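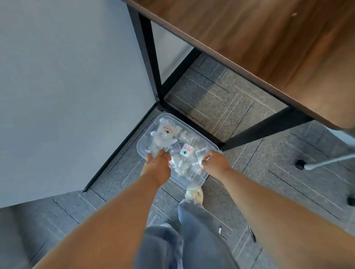 Office bottle drive brings in 364 empties

Staff at the Drisden building spent part of Saturday morning emptying the clear plastic bins that have stood beside the desks since February, when the tenants agreed to stop putting drink bottles in the general trash.

The count came to 364 bottles, nearly all of them water bottles. They will go to the Griser depot, which takes clear plastic from businesses on the east side of town and pays a small deposit on each one.

Ülle Raudsepp, who manages the second floor, said the bins filled up faster than she had planned for. "We thought we would do this every couple of months," she said. "It looks like it will have to be more often — people drink a lot of water here."

Caps can stay on, and labels do not need to be peeled off. Bottles should be empty before they go in. Crushing them is fine and saves space, Raudsepp said, but cans and coffee cups still belong in the hallway containers.

Tendia, the largest tenant, has asked for 10 more bins for its meeting rooms. Rasmus Jõgi of Tendia said the company is also looking at a water cooler for the kitchen, though a decision has not been made.

The deposit money goes toward new plants for the lobby. Anyone who wants a bin near their desk can leave a note at the front desk before 2 p.m. on weekdays.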